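Kurnitz Home Access Program
Progress report to the Meredith Fund, September

Summary

The program helps older tenants and homeowners in Brunel stay in their homes by paying for small changes to bathrooms, steps and entries. We have now taken 561 inquiries since the grant began. Most were answered by phone or passed on to the county. The home visits and building work are on schedule in Brunel and behind schedule in Buvier, for the reasons given below.

Work in this period

Finished jobs were mainly grab bars, raised toilet seats and handrails on front steps. We also widened doorways in six homes where a walker or wheelchair would not fit through. These jobs take longer than the others and often turn up wiring in the wall, so we now send an electrician on the first visit.

The Buvier jobs slipped by four weeks. Our contractor there lost a crew in early summer and could not replace it before the permit window closed. We have signed with a second contractor and the permits have been filed again. Tenants on the Buvier list have been called and given new dates.

Bathroom layouts

Bathrooms are still the most common request and the most expensive. Many of the older houses have a toilet set close to a side wall, with the tub opposite and little turning space between them. Our standard plan keeps the toilet where it is whenever possible, as moving the drain can double the cost of the job. Floors are finished level with the hallway and in a plain, matte surface. We have asked contractors to stop using small loose mats in the finished rooms.
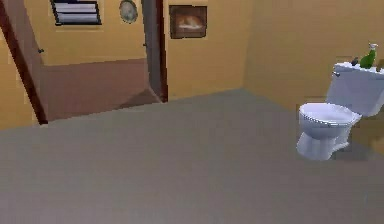

Spending

Labor is slightly over budget and materials are slightly under. The price of grab bars came down after we agreed to buy them in bulk and store them at the Kurnitz office. We expect labor to stay high through the winter - the second contractor charges more for travel - and we would like to move part of the unspent training line to cover it. Osian Gronow will send the revised budget sheet separately.

Staffing

Osian Gronow took over as program manager in the spring. The intake position is filled. We are still looking for a part-time visitor for Buvier who can assess homes and fill out the county forms. Two people were interviewed and one has been offered the job.

Waiting list

The wait for a first visit in Brunel is now 15 days. In Buvier it is longer, and we do not expect it to improve until the new visitor starts.

Next period

We plan to clear the delayed Buvier jobs first, then start on the outside ramps before the ground freezes. We also need a decision from the Fund on the training money before we can book the second contractor past December.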